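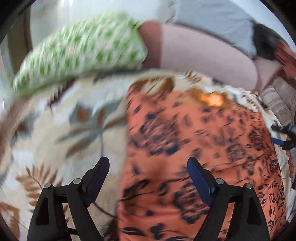 What order do you put bedding in the wash when there's more of it than the machine will take? Heaviest piece first and alone, then the printed cottons, then anything plain and white at the end of the day.

Heaviest first is a drying-time decision. A blanket needs most of a day on the rack in February. Pillowcases need an evening.

The cream and white blanket with the brown and grey leaves goes in by itself. Cold, gentle, 2 extra rinses. My drum is small and a blanket that can't turn over comes out with detergent in the folds.

The coral-orange piece with the navy and black pattern is a separate load. Strong orange next to cream is a risk I don't take at any temperature. Same rule for the red Dosdale towels, which were still turning the water pink on wash five.

Detergent: I use the Hasa unscented liquid, 20 ml per load. The cap is marked for much more than that. With soft water the marked dose gives me foam in the door seal and a stiff finish.

No softener on either piece. It builds up on the fibers and the next wash has to take it off again.

Spin: low for the blanket, then a second low spin after re-folding it in the drum. One high spin sets creases that a rack won't pull out.

Drying: over two parallel bars, printed side in, away from the window. Direct sun faded one edge of an older orange throw in a single summer. Flip at the halfway point.

Storage is a Cusi zip bag, the flat kind. Fold in thirds lengthwise, then in half twice. Blanket on the bottom, coral on top with a plain sheet between them.

Weighed the last load dry out of curiosity. 350 grams over what the machine manual allows on the gentle cycle. Explains the banging.

Correction to the storage post: the bag is a Flemach. The Cusi one has the broken zipper and holds spare pillows now.

Next load is the mattress pad. Tag says tumble dry, low, 5 short cycles with a rest between. Will post times.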